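Simulated wrist camera disagrees with head camera after grasp (home build, two arms)

Asked 3 May 2022 in Simulation and Calibration
Tags: wrist-camera, hand-eye, parallel-gripper, wide-angle
Viewed 2,882 times

I am building a two-arm mobile base in my garage and testing everything in simulation before I cut more parts. The arms are Andero kits with parallel grippers. The simulator is Pidetti, with the stock house map. There is one camera on the wrist, looking out past the fingers, and one on the body, looking forward with a very wide lens.

The grasp itself works in the sim. The pose estimate does not. When the gripper closes on a box, the wrist camera puts the box center 92 mm away from where the body camera puts it. Before the gripper closes, the two agree well enough to plan with. 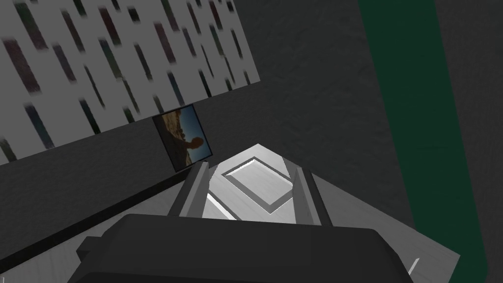

The offset is nearly constant in the wrist frame and changes direction in the base frame when I rotate the last joint. I have checked the following:

- joint zeros (reloaded from the kit file, no change)
- units (everything in meters)
- clock offset between the two cameras (none, both are stepped by the sim)
- physics step, at 2,000 Hz and at half that, same result

The wrist camera uses a plain pinhole model. The body camera was set up with the same model, only with a shorter focal length. I am using the Cosel solver for hand-eye calibration, with default settings.

The recessed square on top of the box is what the detector looks for. It finds the corners every time. What should I check next?

2 answers

Answer 1 (accepted), score 14

You have two separate problems, and the second is hiding the first.

An error that stays fixed in the wrist frame and turns with the last joint is a wrong camera mount transform. Check whether the transform is given to the camera body or to the optical center. In the Andero kit file it is the camera body. Cosel expects the optical center. If you pass one in place of the other you get a fixed offset, and no amount of extra samples will average it out.

The agreement before closing proves little. At that point the box is probably near the middle of the body camera's view, where almost any lens model gives a usable answer. Once you lift it to one side, the model matters.

On the body camera: you can't describe a lens that wide with a shorter focal length. Straight edges come out bent and walls lean in toward the middle. I run the same house map with a similar pair of arms, and my view down the hallway looks like this before correction:
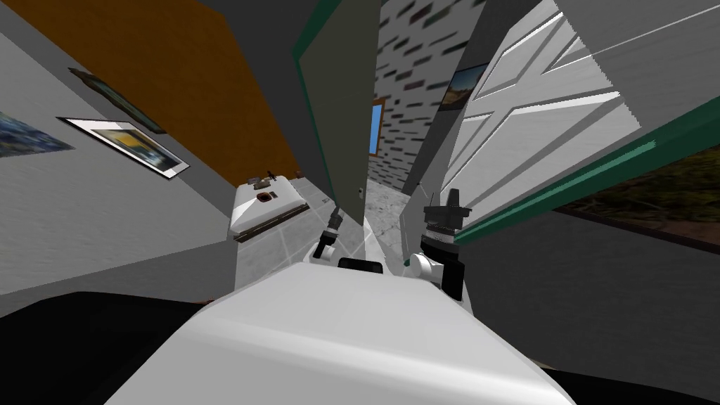

Body camera, raw output, facing the hallway. Both grippers in view.

Use the door edges and floor grout as a check. After correction they should be straight all the way out to the sides. If they are straight in the center and bow further out, you need a higher-order term or a proper fisheye model.

Order of work:

1. Switch the body camera to the fisheye model and refit it alone. Cover the corners with the target as well as the middle.
2. Fix the wrist mount transform. Do this on paper first and write the axes down.
3. Rerun hand-eye with at least 20 poses. Include large rotations of the last joint.
4. Compare the two estimates again with the gripper open, then closed.

If anything is left after step 4 and it only shows with the gripper closed, look at how the box settles between the fingers. Contact can rotate a box a few degrees.

Comment: It was the mount transform. The file had the camera body, as you said. Remaining error is 3 mm. I refit the lens too, focal value went from 2,882 (which I now see I had copied from the page for the wrong sensor) to something sensible.

Comment: Good. Save the corrected file under a new name, the kit updater overwrites the old one.

Answer 2, score 1

I had something like this last September with a Rangel gripper. I never found the cause. I reinstalled and it went away. Maybe try an older build of the sim? Also your box looks symmetric, so the detector could be mixing up the corners. Mine did that with a square marker, I put a dot in one corner and it stopped.

Comment: Swapping corners on a square target turns the pose by 90 degrees but leaves the center where it is. It would not give this offset. The dot is still a good idea.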